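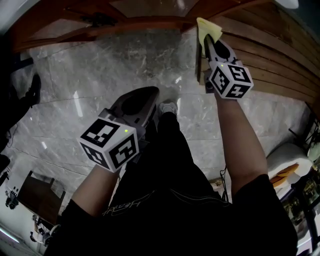
Slide 1: Cloth in the right gripper, cabinet corner

Talks > Workplace > When the Cleaning Crew Teaches the Robot
Razia Rana, November

Start with the cloth! Pale yellow, held in the jaws, pressed to the edge of the wood. Let people look before I talk.

Everyone at Stovley asked me the same thing - is this the end of the job? My answer so far is that the job has moved. Our cleaners now spend part of each shift showing the work with hand-held grippers, and we have 303 recorded wipe-downs to learn from.

Corners are my favorite bit. Yasir Soomro has cleaned for years and never had to put into words how hard he presses. Now he teaches it, and he's on the teaching rate while he does (mention the pay, people always ask).

Say the hard part too. Arms get tired, so we swap at 88 minutes. Sandrine wants it shorter and I think she's right.

Next slide: the new rota. Pause for questions on hours.

This site uses cookies to remember your settings. Accept / Manage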